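Unit 5: Furnishing a Small Rental
Handout, revised 08/09/2023
Instructor: Adwoa Adjei

1. Measure first
Record wall lengths, ceiling height, door swings and outlet positions before choosing any furniture. Draw the plan at a fixed scale and mark the main walking path. Check the lease for limits on paint, wall anchors and window hardware.

2. Color
Select one base color for large surfaces and no more than two accents. Patterned textiles count as accents. Test each sample in daylight and under the lamp that will be used at night - the two readings often differ.
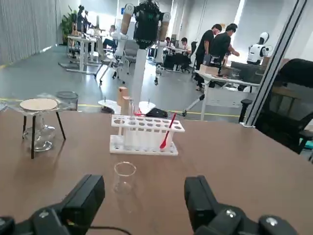 3. Budget
The July case study (tenant: Yufang Deng, Juddale) set a limit of $1,983 for the main room. Final spending was $1,905. The rug was the largest single cost. Shelving was bought secondhand, 47 inches wide, and placed against the short wall.

4. Displaying travel objects
Group by size or material. Leave clear space between groups. Heavy items go on the lower shelves. Textiles hung on a wall need a rod or clips - avoid tape, which can mark both the fabric and the paint.

Reading: Lei and Tang, course packet, section on storage.
Due next session: scaled floor plan with furniture outlines and door swings.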